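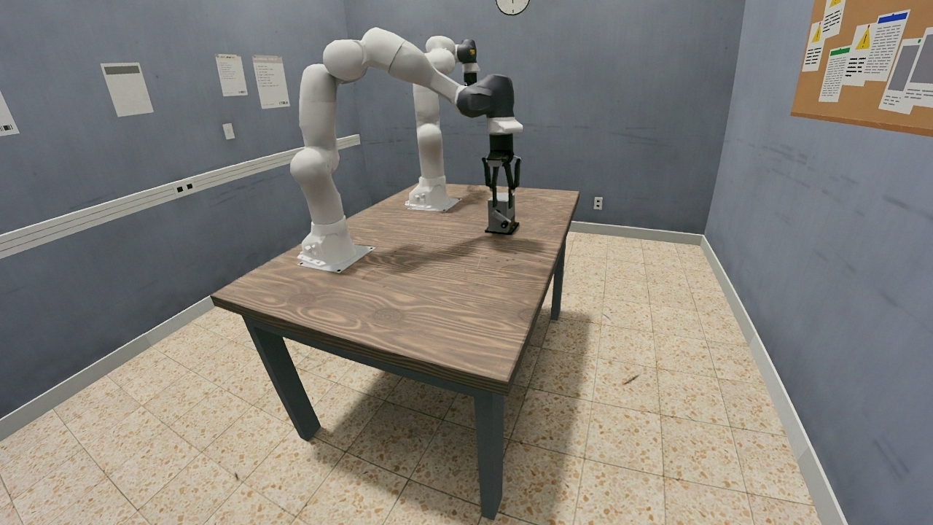
Ticket: Gripper closes too early in recorded examples, two-arm table station
Project: Gruton data collection, simulation part
Component: Kikel recorder, export step
Priority: high
Status: resolved, one follow-up open
Opened: February 25, 2023

Summary

The policy trained on the last batch closes the gripper before the fingers are low enough. It happens with the gray parts on the table station, with the near arm. In the viewer the examples look correct, but the exported files are not the same as what the viewer shows. I ask for help to find where the difference comes from, and I will write my own checks in this ticket as I make them.

Setup

Simulated room, wooden table, two white arms of the same model with parallel grippers. The near arm makes the pick. The far arm stays on its own base and has no task in this batch, but its joints are recorded also. The operator controls the near arm by hand controller. The batch has 798 examples. The whole Gruton set has 3,371 examples with the older batches included.

Recorder setting: 50 samples per second for joints and gripper. The cameras are saved on their own clock and matched to the joints at export.

What I expect

In each exported row, the picture, the joint positions and the gripper command belong to the same moment.

What I get

The gripper command comes earlier than the picture. When the command changes from open to close, the fingers in the matching picture are still above the part. The model learns this exactly as we gave it, so I don't think that the training is wrong.

Steps to reproduce

1. Open any example from the last batch in the Kikel viewer. Play until the grasp. The fingers go down, then they close.
2. Export the same example with the default profile.
3. Load the exported file and find the first row where the gripper command is "close".
4. Look at the picture of this row. The fingers are too high.

Log

Entry 1. First I suspected the operator, because some people press the close button before they arrive. I looked at the raw controller stream for a group of examples. The button is pressed when the arm is already low and slow. So the operator is not the reason.

Entry 2. I repeated the export on a second machine. Same result. The files are identical, so it is not a problem of machine load.

Entry 3. Support asked if the physics step was changed. It was changed in December, when we moved to the new room scene, but the older batches recorded after this change are good. I exported one of them again with the old export version and again with the new one. Old version: good. New version: the command is early. This was the first useful result for me.

Entry 4. Support asked for the export profile, and I attached it. They saw that the option "align_to" has no value. In the old version an empty value means camera time. In the new version an empty value means the start of the episode. The camera needs a short time to start, so its first picture comes after the first joint sample. When both streams are counted from their own start, the pictures are late against the commands, and this is what I see.

Entry 5. I set align_to to camera time and exported the batch again. In the viewer and in the file the moment of closing is now the same. I checked this with the bracket part and with the box part.

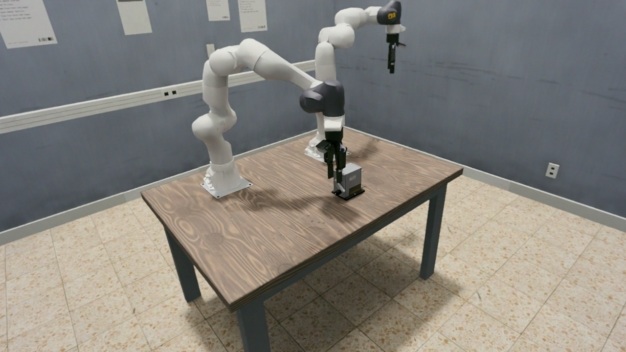
Entry 6. For the box I used a stricter check, because the box is low and a small error in height matters more. I made a plot of the fingertip height and the gripper command together. With the old profile the command rises when the height is still going down. With the corrected profile the height is flat before the command rises. I attached both plots to the ticket.

Entry 7. One more problem which I found during the plotting. The far arm is idle, but its joint values in the export are not constant, they have a small step at the beginning. The step is there because the arm goes to its home position after the recording has already started. It is not related to the alignment, but the model receives these values as input, and I prefer that it does not learn something from them. I now cut the rows before the far arm is at home. If both arms will be used in the next task, this cut must be checked again.

Entry 8. Trained again on the corrected export, same settings and same seed as before. In evaluation the near arm goes down, stops, and closes. I still see failed grasps when the part is turned so that its narrow side is away from the gripper, but this is another kind of failure – the closing moment is right, the wrist angle is wrong. I will open a separate ticket for it after I look at how many turned parts we have in the examples.

Cause

Change of the default meaning of an empty align_to in the new export version. The raw recordings are not damaged and don't need to be collected again.

Solution

Write the value in the profile always, also when it is the same as the default. For our station:

align_to = camera_time
drop_before_home = true
rate = 50

Batches exported with the new version and an empty value must be exported again. Batches exported with the old version can stay as they are.

For other users of the same recorder

The Lamitz station uses a copy of our profile, so please check there too. The Gebru station has its own profile with the value written in, and I found no shift in the files which I opened from it.

Follow-up (open)

Request to the Kikel developers: please print a warning at export when align_to is empty. The release notes of the new version have one line on this option, but it does not say that existing profiles will behave in a different way. A comparison of the first time stamps of the 2 streams would also help – if they differ by more than one sample, the export could stop and ask.

Support answered that the warning is accepted for the next release. The stop is still under discussion, as other stations start their cameras late on purpose. I leave the ticket linked to the request and set the main problem to resolved.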